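Termómetro de açúcar Killov: quatro meses de caramelo sem medo

Por Kavinda Haque

Comprei o Killov em janeiro, depois de deitar fora o terceiro tacho de caramelo queimado seguido. Até aí fazia tudo à moda da minha avó, com a gota de calda a cair num copo de água fria, e confesso que metade das vezes adivinhava. Custou-me 700 escudos cabo-verdianos numa promoção da Andusico, no Mindelo (o preço normal anda bem acima disso), e foi o dinheiro mais bem gasto desta cozinha em muito tempo!

É um termómetro de sonda com visor digital, um clipe para prender à borda do tacho e um alarme que se programa com dois botões. O manual vem numa folha dobrada em oito, com letra minúscula, mas ao fim de cinco minutos já não precisava dele. O visor lê-se bem de lado, coisa que eu não esperava e que dá imenso jeito quando se tem as mãos ocupadas com uma colher de pau e um pano.

A primeira coisa que fiz foi testá-lo em água a ferver. Marcou 100 graus certinhos, e no dia seguinte outra vez. O meu termómetro antigo, um Stusudow de vidro, dava 97 e eu andava a fazer contas de cabeça sempre que o usava. Para compotas três graus ainda se perdoam. Para rebuçado duro, que quer os 150, a diferença sente-se nos dentes: fica tudo pegajoso e agarrado ao papel.

O que mais me entusiasma é a rapidez. A calda sobe devagarinho até aos 110 e depois, de repente, dispara, e é aí que os termómetros lentos nos deixam mal. O Killov acompanha a subida quase sem atraso. Ponho o alarme nos 146, tiro o tacho do lume quando apita e o calor que sobra faz o resto. Desde então fiz caramelo salgado, nougat, torrão de amendoim e várias fornadas de rebuçados de limão, e só estraguei uma (fui atender o telefone, a culpa é minha).

Defeitos? Tem alguns. O clipe é curto e dança em tachos de parede grossa; no meu de ferro tive de o prender com uma mola da roupa. A sonda precisa de pelo menos 4 centímetros de calda para ler bem, portanto quem faz quantidades pequeninas tem de inclinar o tacho. E o apito é estridente, sem maneira de baixar o volume. O cão já sai da cozinha quando me vê pegar no açúcar.

A limpeza é facílima: água quente, esperar que o açúcar derreta, passar um pano. O corpo do aparelho não pode ir para debaixo da torneira, só a sonda. O modelo acima, o Siriwardena, vende-se como impermeável, mas ainda não o experimentei.

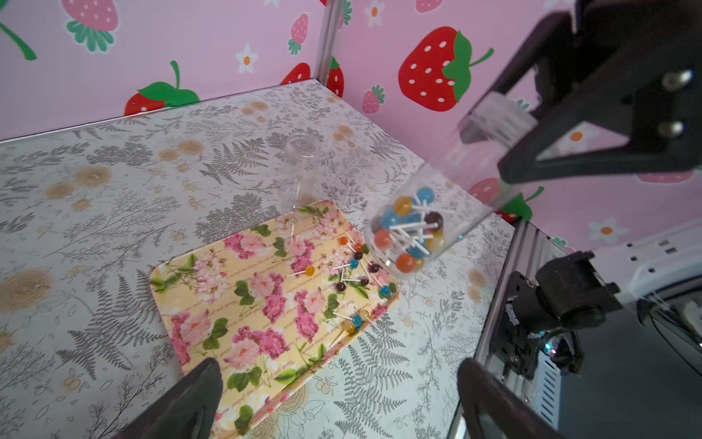
Serve também para temperar chocolate? Para chocolate prefiro outro aparelho, porque o Killov só mostra graus inteiros e entre os 31 e os 32 faz-me falta a casa decimal.

Quanto à pilha, ainda é a que veio na caixa. Desliga-se sozinho ao fim de dez minutos, o que é ótimo, exceto no doce de leite, em que convém carregar num botão de vez em quando para o manter acordado.

Compraria outra vez, sem pensar duas vezes. Na próxima Sexta-Feira Santa vou tentar as amêndoas cobertas da minha avó, com o alarme ligado e a porta aberta para o cão.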